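From: Thaís Coutinho
To: Protiria supporters list
Subject: Re: Away leg at Kultunport

Umesh Dixit wrote:
> Does anyone know if the 60 seats on the coach are all gone?
> Also I still think we should start with 5 at the back. One goal
> down is fine, two and we're cooked.

Hi Umesh, hi all,

Three seats left as of last night, so message Rowena quickly if you want one! She's holding the list and Reynaldo is collecting the money (cash please, he's had it with bank transfers after the cup trip).

As for five at the back, no, no, please no. We tried it at Fajardo and spent the whole second half hoofing it to nobody in particular. Panagiotou was so isolated up front I felt sorry for him. Give him somebody to play off and I think we get a goal over there, and then they have to come out at us in the return in May.

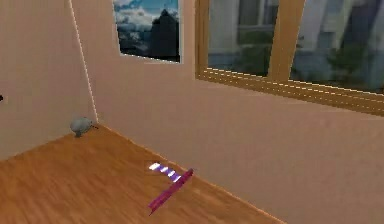

The other thing is their left side. I watched their last home game twice (yes, I know) and the fullback goes forward every single time and leaves a big gap behind him. If we get the ball out there early, before they're set, we'll have chances. My worry is corners, because they're huge and we still mark like strangers.

Oh, and whoever has the old 1914 banner, can you bring it to the Pallby lot before we leave? I'd love to see it hanging in the away end. It needs a couple of stitches near the top but I can do that on the coach.

See you there, and bring a jacket, that stand is freezing!

Thaís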